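Section 4: Setting up and looking after an oiled or varnished tabletop

Read this section before the tabletop leaves its wrapping. It replaces the leaflet in the Belta carton, which says "maintenance free" on the front and then gives two pages of maintenance on the back.

## 4.1 Find out which finish you have

The label under the top says either Sesta (varnish) or Plomedis (oil). Labels get swapped at the warehouse more often than the warehouse admits, so test it yourself.

1. Put one drop of water on the underside, near a corner.
2. Wait 10 minutes.
3. Wipe it off and look at the spot under a bright lamp.

A varnished top will show nothing. An oiled top will usually show a faint dull ring, which fades overnight. If the result and the label disagree, believe the result.

**Note:** A shine proves very little. Oil that has been buffed hard can pass for varnish in a showroom, and showrooms know it.

## 4.2 Let it settle

The maker asks for 66 hours flat and unloaded in the room where the top will be used. I can't find where that figure comes from. Three nights has worked for every top I've fitted, and one night has not.

1. Lay the top on blankets, face up.
2. Leave all the wrapping off. A half-wrapped top dries unevenly and may cup.
3. Keep it away from radiators and out of direct sun.
4. Sight along both long edges before you fit the legs. If you see a bow, stop and call the seller.

**Caution:** Do not try to pull a bowed top flat with the leg bolts. The leaflet suggests this. The inserts will tear out, and the warranty doesn't cover torn inserts.

## 4.3 Daily use

Plates and cups at room temperature can go straight on either finish. Anything from the oven or stove needs a trivet, whatever the "heat safe to 80 °C" sticker says. The sticker doesn't say for how long, and a full casserole dish holds its heat through a whole dinner.

Lift dishes when you move them. Most scratches come from the unglazed ring on the bottom of a plate with a grain of grit under it. 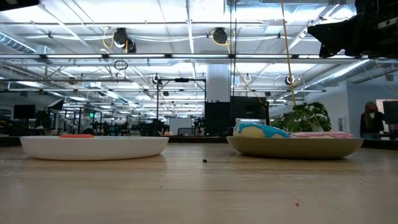 *Fig. 4-1. Plates on a glossy light wood top. Clear small debris before sliding anything.*

Felt pads under plates are sold as the answer to this. They pick up grit and hold on to it, so after a month you own a soft pad with sandpaper on one side. Use a cloth mat you can shake out, or use nothing and lift.

## 4.4 Cleaning

1. Brush off crumbs with a soft, dry brush. Start at the middle and work toward an edge.
2. Wipe along the grain with a damp cloth, wrung out hard.
3. Dry at once with a second cloth.
4. For sticky spots such as sugar or jam, lay a warm, damp cloth over the spot for 2 minutes, then wipe. Don't scrape.

**Caution:** No vinegar, no scouring powder, no "miracle" sponges. The sponges are a fine abrasive and will leave a cloudy patch on varnish that no polish brings back.

**Note:** Kinoshita wood soap is fine on oiled tops. The bottle also claims to "feed" varnish. Varnish is a sealed film and can't be fed, so save your money.

## 4.5 Re-oiling (Plomedis tops only)

The leaflet says every May, which suits the people who sell the oil. Repeat the water drop test on the upper side instead. If the drop still beads after 10 minutes, put the can away.

1. Clean the top as in 4.4 and leave it overnight.
2. Rub in a thin coat with a lint-free cloth, along the grain.
3. Wipe off all you can. Whatever stays on the surface turns tacky.
4. Keep the table clear until the next day.

**Warning:** Oily cloths can catch fire on their own when balled up. Spread them flat outdoors to dry, or soak them in water and seal them in a metal can. This is one piece of printed advice I have no quarrel with.

Revised Wed 10 July, T. Nakajima. Leg fitting and torque settings are in Section 5.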